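Drulletlow Desktop Drive Caddy, Blue, 3.5 inch
Category: Computer Parts > Cases & Mounting > Drive Caddies
2 min read
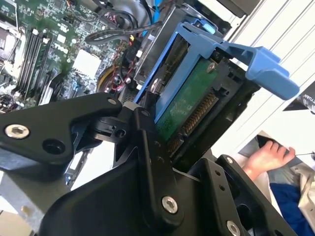
What it is

A plastic caddy for holding one hard drive inside a desktop tower. The drive sits in the caddy, and the caddy slides into the drive cage. The plastic is coloured blue so it stands out from the board and the sheet metal when you're looking for the part that comes out.

We sell these as spares. Most customers have bought a used tower that came with the drive and caddy missing, or have snapped a latch on the original. Sold singly or in bags of 11.

Fit

Fits Drulletlow and Lusov mid-tower cases with the sideways drive cage. It doesn't fit the Lusov slimline, which takes a shorter caddy with one latch. If you aren't sure which cage you have, measure the opening and email it through with the case model before ordering.

Takes any standard 3.5 inch hard drive. For a 2.5 inch drive you'll need the Dridudico adaptor plate, sold separately.

Details

Material: moulded plastic, blue
Drive size: 3.5 inch
Capacity: one drive
Fixing: moulded pins with rubber sleeves, plus screw
Release: squeeze latches, both sides
Weight: 90 g
Rated for up to 1,000 insertions
Warranty: 2 years
Made by Ramanauskas for Drulletlow

Fitting a drive

1. Shut the computer down, switch it off at the wall and unplug it. Lay the tower on its side and take the side panel off.
2. Touch a bare metal part of the case before handling the drive.
3. Unplug the data and power cables from the old drive, if there is one. Pull on the plug and leave the wires alone.
4. Squeeze both latches and slide the old caddy out.
5. Flex the new caddy open slightly and seat the drive on the pins, one side first. The drive label faces up and the connectors face the open end.
6. Slide the caddy into the cage until both latches click.
7. Reconnect the cables and refit the panel.

The caddy should go in with light pressure. If it jams partway, take it out and check that the rubber sleeves are sitting flat on the pins. A sleeve that has rolled over is the usual cause. Replacement sleeves are available in packs of four.

Keep long cables tucked away from the memory slots and the processor cooler before closing up.

Colour

Blue only. The grey version was discontinued in September and remaining stock has sold. The two are the same moulding, so a blue caddy will go straight into a case that came with grey ones.

Returns

Unused caddies can be returned in their original bag. We can't take back a caddy with worn pins or stretched latches unless it's a warranty claim. For warranty claims, send a photo of the fault and your order number to Uldis Kalniņš in our parts department and he'll organise a replacement.

Drive, cables and case not included.

Contact us | Shipping & returns | © Drulletlow Parts | Back to top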